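# April at Stinetti, quick one

Typing this on break so sorry in advance.
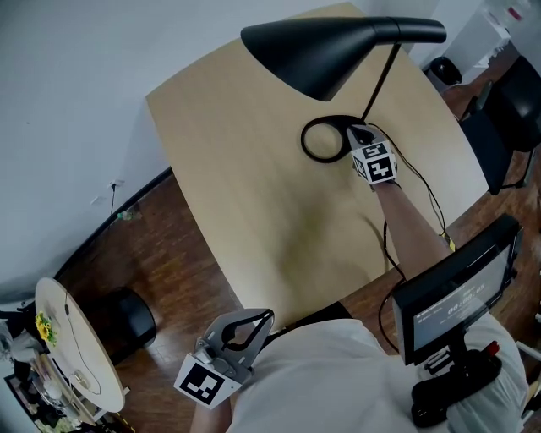
*Desk lamp, one gripper on the stem. Timer at five seconds.*

So the lamp work. We used to do 280 a shift by hand, all of us in the back room with the Carkar carts. Now 3 of us hold grippers and the rest got moved to packing. Same pay, differnt shoes. Target is 700 recordings by the end of the month, which, ok.

What changed most is the talking. You can't really chat with a timer running. Lunch got louder tho – everybody saves it up.

My shoulders hate it after seven in the evening. Asked for a lower desk. Sultia office says they're "looking at it".

Don't know yet if packing stays human. Had a meeting on it, left with a handout and no answer. Might ask again tommorow.

Ok, break's over.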